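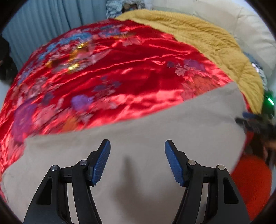 Figure 6. Bedding task at the Beturari site: red embroidered satin quilt, yellow knitted blanket and beige cover fabric, with the two gripper fingers in front.

4.2 Changes in the work of the room staff

Before the Stameo system came to Beturari, one attendant prepared a bed alone, from the first sheet to the last fold. Now the work is divided. The flat covers are planned for the machine, while the attendants keep the satin quilts and the thick knitted blankets. In our interviews they explained that satin slides away when it is pulled from one side only, and that a knitted piece must be held with the whole hand.

The management expected that a room would take less time. The attendants spoke more about the order of their work. They have to wait at certain moments, and a waiting time of 50 or 60 seconds was felt as long – several of them used it to fold towels, although this was not in the plan. Older attendants also missed working in pairs, which was the custom on busy mornings in April.

The back pain reported in the first survey was mentioned less often in the second one. We can not say if this comes from the system or from the new shift times, which were introduced in the same month.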